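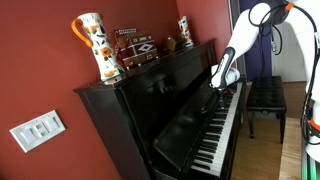
How a Piano Makes Sound

A piano is a string instrument, but the player never touches the strings. Each key is one end of a long wooden lever. When the front of the key goes down, the back goes up and pushes a set of smaller parts called the action. The action throws a felt-covered hammer at the strings.

The word "throws" matters. Just before the hammer reaches the strings, the action lets go of it. The hammer travels the last small distance alone, hits, and bounces back. If it stayed pressed against the strings, it would stop them from moving, and the note would be a dull thud.

A string that has been hit moves back and forth very fast. This is called vibration. The number of vibrations in one second is the frequency, measured in hertz. A string that vibrates 100 times in one second has a frequency of 100 hertz, and we hear a low note. At 800 hertz the note is much higher.

Three things set the frequency of a string: its length, its weight and how tightly it is pulled. Long, heavy strings vibrate slowly. Short, light, tight strings vibrate quickly. The lowest strings are wrapped in copper wire to make them heavier — without the wire they would have to be far too long to fit in the case.

A thin string cannot push much air, so on its own it is quiet. The strings cross a strip of wood called the bridge, which is fixed to a large, thin board called the soundboard. The vibration passes through the bridge into the board, and the board moves enough air to fill a room. 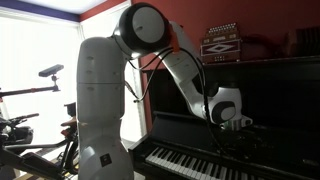 Sarla Vishwakarma asks: Why does the note stop when I let go of the key?

Each key also controls a damper, a small block covered in soft felt. Pressing the key moves the damper off the strings. Letting go puts it back, and the felt stops the vibration. The right pedal moves all the dampers away together, so notes keep sounding after the keys are released. The very highest strings have no dampers. Their sound fades quickly by itself.

Words to know

Action: the moving parts between the key and the strings.
Damper: a felt-covered block that stops a string.
Hertz: vibrations in one second.
Soundboard: the thin board that makes the sound louder.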